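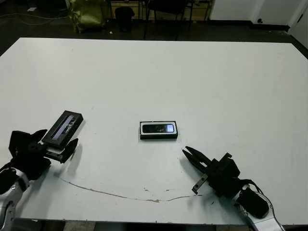
The family calendar in Sanaa El Idrissi's kitchen used to be four calendars. There was the school one, the one from the dentist, the one on her phone, and the one her husband kept in his head. In October she took them all down and bought a single spiral planner from Tolard, the kind with a column for each person in the house. She paid for it out of the grocery money and didn't tell anyone for a week.

She still uses it. The columns for the two boys are full of soccer and spelling tests. Her own column has a lot of white space, and she says that was the first thing she noticed.

Home planning is a crowded business now. There are apps, binders, stickers, wall charts and weekend courses, and most of them promise the same calm house by the end of the month. I spent part of the fall talking to mothers who had tried several of these and kept one, or kept none, and I asked them what was still in use after the first rush wore off.

Nabila Naciri has been through more systems than anyone else I met. She has a drawer for them. The most expensive was a Fulletti binder with 80 tabbed pages, including a page for tracking houseplants. She has no houseplants. She filled in the meal section for two weeks, then the emergency contacts, then stopped. The emergency contacts page is now taped inside a cupboard door, and the babysitter uses it.

What she does instead takes ten minutes on Sunday night. She writes down anything that needs a person to be somewhere at a certain time, and she writes down dinner for the three worst evenings. The other evenings can be eggs. She had tried planning all seven dinners and threw out so much food that she went back to the store list on the fridge. 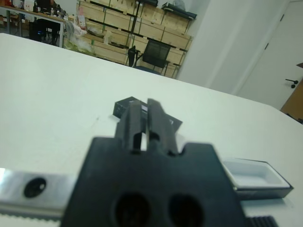
Aicha Ragab thinks ten minutes on a Sunday is fine until the children are old enough to have opinions. Her daughter was signed up for choir, swimming and a school play before anyone had looked at whether they fell on the same night, and two of them did. By then the swimming was paid for. So now, she told me, nothing gets a yes on the day it's asked. It goes on a list by the phone, and the list is read out on Wednesday after supper, with everyone at the table.

The Wednesday list has spread. Two other families on her street do it, and one has moved it to breakfast. The rule that seems to matter is the wait. A birthday party can be answered by text the same night if it must be, but a class that runs for ten weeks can sit for a few days.

It also means the parents hear about things together. Several women told me the hardest part of the week was being the only person who knew the week. They carried the library day, the shoe sizes, the name of the substitute teacher and the fact that the permission slip needed cash. A planner doesn't fix this if one person fills it in and one person reads it.

Siham Benmoussa and her husband split it by subject. He has everything medical and everything with wheels. She has school and clothes. When the pediatrician's office calls her, she gives them his number. It took most of a year for the office to stop calling her first, and she says she nearly took the job back more than once, mostly out of impatience.
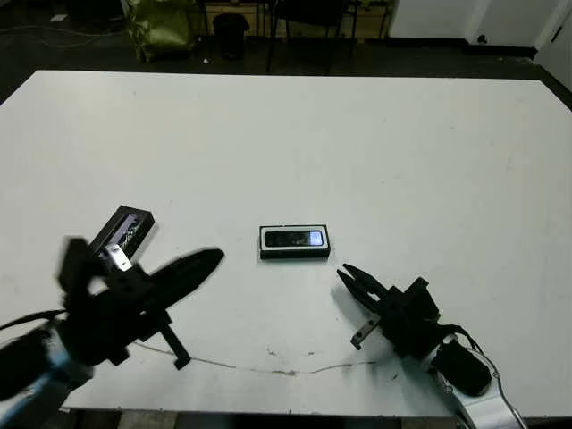 **By Yasmine Belkadi**
*Contributing Editor, Home & Family*

Paper is where most people get stuck. School sends home a lot of it, and the habit in many kitchens is to put it in a pile and go through the pile later. Siham weighed hers once on the bathroom scale, as a joke, and then recycled nearly all of it.

She kept one folder per child for the year and one tray for anything that needs a signature. The tray is emptied before bed. Artwork goes on the wall for a month, and then the child picks one piece to keep.

Some of the mothers prefer to do this on a phone. Kernex, the app Nabila tried after the binder, sends a reminder for each item, and by the second week she had 913 unread ones. She turned off everything except trash day.

Sanaa's planner runs out in December. She has already bought the next one, same size, and has written "me" at the top of the last column in pen.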